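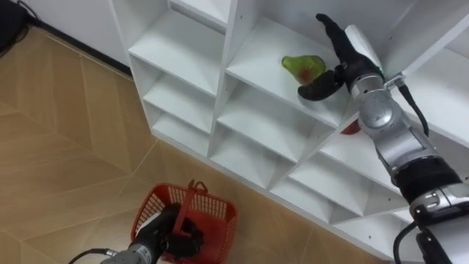

A green pear with a blush of colour, lying on its side on a white shelf.

Why do pears lie down?

I've been a bit mad about fruit since I was small, and that's the question I get asked most when I visit schools around Doltstead. Put an apple on a shelf and it sits there happily on its bottom. Put a pear next to it and, more often than not, over it goes!

It comes down to shape. A pear has a fat end and a skinny end, so it's tricky to balance (try it on your kitchen bench and see how you go). When it's lying down, a whole long side touches the shelf and it feels nice and steady. Give it a gentle nudge and it'll usually roll in a curve, a bit like an ice cream cone does.

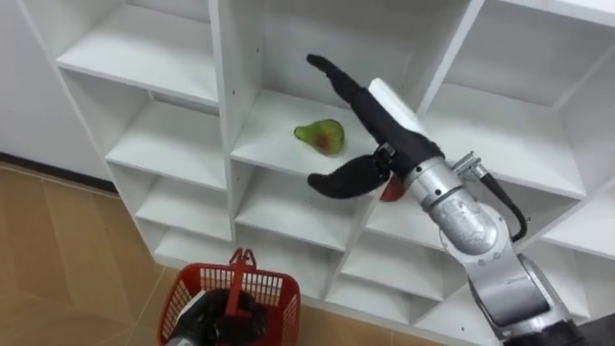 Same kind of pose: the narrow neck of the pear points off to the left.

Now, about that reddish patch. Lots of people reckon it means the pear is ripe, but on many kinds it's just the side that got the most sunshine while it was hanging on the tree. It's a bit of colour from being outdoors, that's all. To check for ripeness, press very softly near the stem. If it gives a little, it's ready to eat.

Pears are funny that way – they ripen from the inside out. Back in February I left 3 hard ones in a bowl at my place in Preltcombe, forgot all about them, and the middles went to mush while the outsides still looked perfect. Yuck.

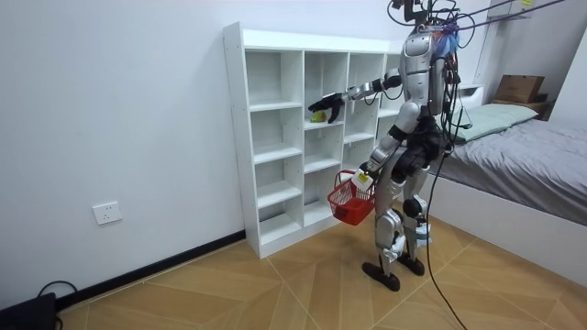 Open shelves and a small red basket: all you need to play fruit shop.

If you're setting up a fruit shop at home, pop the heavy things in your basket first and the soft things on top. Pears bruise easily, so put them in gently and don't drop them from up high. And leave some space between the fruit on your shelves so you can get your fingers around each piece.
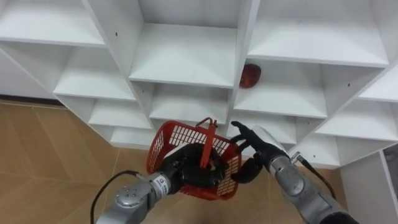 Oseck wrote in to say that apples roll too, and that one got right under the couch during a game of shops and wasn't found for 18 days. Fair enough! An apple on its side will go for a wander if your shelf slopes, so check it's level before you open for business.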